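Zaredlow Bill Guard - app + plug-in for family phone lines

Stops surprise charges before they hit the bill. Premium texts, in-game coins, "free" trials that arent free. You set a cap per line, we block the rest.

What you get
Up to 7 lines on one account
Alert by text the minute a new subscription starts
Blocklist of over 3,000 premium short codes, updated nightly
Works with Jovholm and Harasym plans. Brelenar coming in August

Price: $40 a year, all lines. No setup fee.
Item no. 419

Order by 2 p.m. and the activation code goes out same day. Check spam folder if you dont see it. 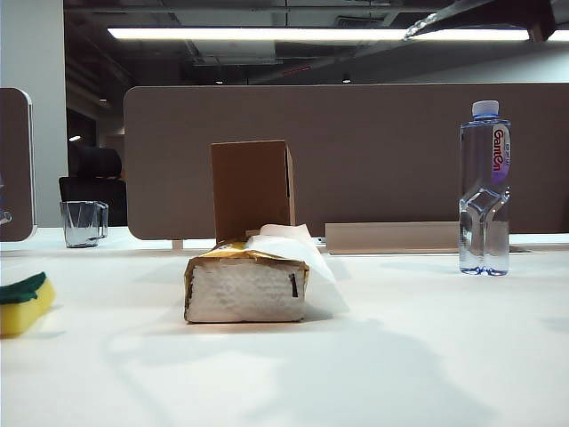
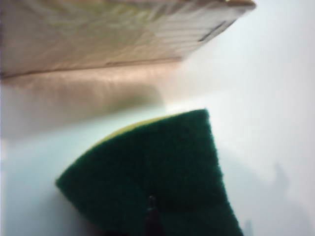
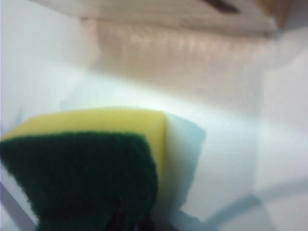
Setting the cap takes a couple minutes per line. Start with the kid's phone, thats where most of the charges come from. Game coins get billed under odd merchant names so open the alert and read it before you hit Allow. One merchant name can cover a lot of stuff, coins and add-ons and plain household things like a yellow and green kitchen sponge, so block by item if you only want the coins gone. Caps reset on the billing date. Refund questions go to Ghassan Saab, use the contact form pls, not the order line.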